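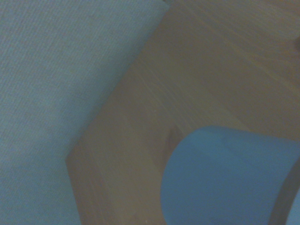
Moving a small brokerage account: what the forms leave out

22 Aug 2022

In May I moved my taxable account from Firnari to Zepeda. The account held index funds, one lot of individual stock and a little cash. These are my notes on the transfer. I am not an adviser, and fee schedules change, so check your own.

Cost basis

Firnari reported average cost on the funds and first-in, first-out on the stock. Zepeda defaults to first-in, first-out on everything. The basis does not travel with the shares. It follows in a separate file, and until that file is loaded the new account shows the basis as missing. Mine took 10 business days after the shares landed. I did not sell anything in the gap. Before starting, save a copy of the lot-level report, including purchase dates, because the old login may be limited once the account closes.
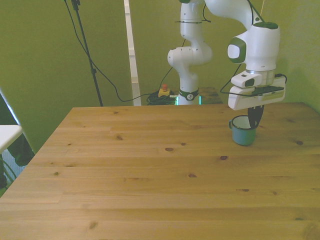

The average cost setting has to be chosen again at the new firm, and in writing. I used the secure message form and kept the reply.

Fractional shares

Whole shares transfer in kind. Fractions are sold at the old firm and sent over as cash. I had a fraction in each of 3 funds, and each sale is a taxable event, however small. The total proceeds were $61. It still has to go on the return.

Cash and the settlement fund

A partial transfer request does not include cash unless the cash line is filled in. A full transfer does. I left $4,000 out on purpose to cover a pending bill payment, which meant filing as partial and closing the old account later. Dulce Carrillo, on the phone desk at Zepeda, confirmed that the closing fee applies only to the full version of the form. Firnari's schedule agrees, on page two.
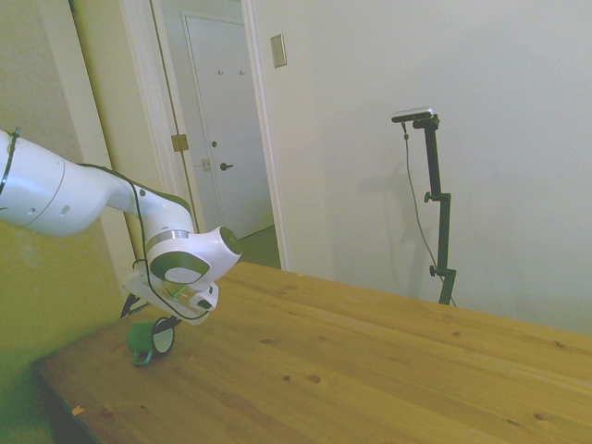

Dividends in transit

One fund went ex-dividend while the shares were between firms. The payment was credited to the old account and swept over in a later batch. Reinvestment was off by default on the new side, so it arrived as cash and stayed there.

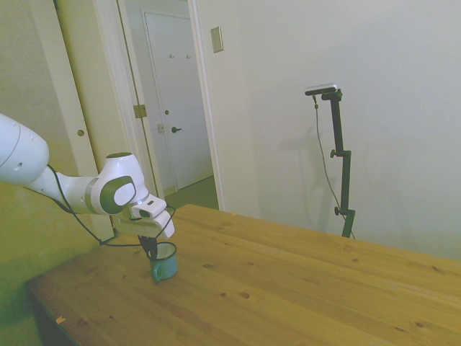
I turned reinvestment on for the funds and left it off for the stock. The setting is per holding, and a new purchase does not inherit it.

Still open: the beneficiary form. Zepeda wants a fresh one, and the old designation has no effect there. Mine is signed but not yet showing on the account page.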